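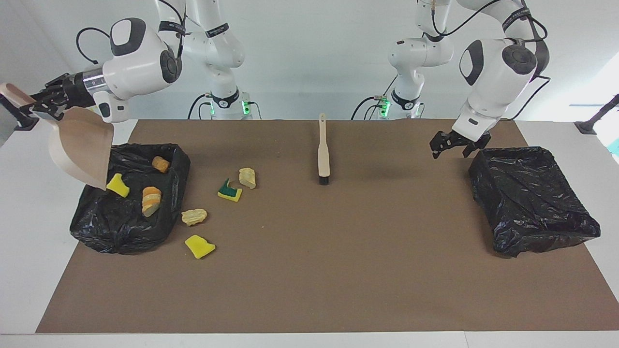

Laborbuch Zweiarmzelle, Eintrag vom 20. Juli
Eingetragen von: Ermelinda Paiva
Gegengelesen: Iddrisu Addo

Gegenstand des Eintrags ist die überarbeitete Arbeitsregel für Kehr- und Sortieraufgaben am Tisch. Die Fassung vom April regelte den Wechsel zwischen den Armen nur allgemein und ließ offen, wann ein Durchgang als gültig zu werten ist. Beides wird hiermit festgelegt. Die Regel gilt für den Standort Naltau und wird nach Freigabe durch Thu Lauf in die Projektablage Vuvham übernommen.

Vor dem Start ist die Matte vollständig auf den Tisch zu legen. Die Beutel sind so einzuspannen, dass kein loser Rand in den Fahrbereich der Handgelenke ragt. Der Status beider Arme ist am Sockel abzulesen; leuchtet eine der Anzeigen nicht grün, wird nicht gestartet. Solange die Arme freigegeben sind, greift niemand über die Tischkante. Liegt ein Teil ungünstig, wird der Durchgang angehalten und als unterbrochen vermerkt. Ein Nachrücken von Hand bei laufendem Programm ist auch dann unzulässig, wenn die Geschwindigkeit auf 22 Prozent begrenzt ist.

Als Kehrgut sind Schwammstücke, Chips und Brot zugelassen. Teile mit Scheuerschicht werden im Protokoll als Schwamm geführt — eine eigene Klasse ist bis auf Weiteres nicht vorgesehen. Krümel zählen nicht als Teil, sind aber vor dem nächsten Durchgang zu entfernen. 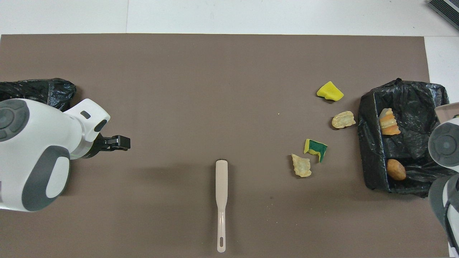

Werkzeugablage und Bewertung

Werkzeuge werden innerhalb der Matte abgelegt, der Griff bleibt für mindestens einen Arm erreichbar. Eine Ablage auf der freien Tischfläche gilt als Abweichung. Der Greifer ist vor dem Rückzug vollständig zu öffnen. Das Schließen in leerem Zustand ist zulässig.

Ein Durchgang ist nach 90 Sekunden ohne Fortschritt abzubrechen. Abgebrochene Durchgänge werden nicht gelöscht, sie erhalten den Vermerk A und eine kurze Begründung. Für die Freigabe der Regel sind 200 vollständig protokollierte Durchgänge vorzulegen.

Offen: Ánh Thân prüft, ob die Beutel von Sekness weiter verwendet werden. Đạt Từ hat angemerkt, dass glänzende Folie die Erkennung des Beutelrands erschwert; eine matte Ausführung ist angefragt. Kabelführung an beiden Armen bei der nächsten Wartung mitprüfen.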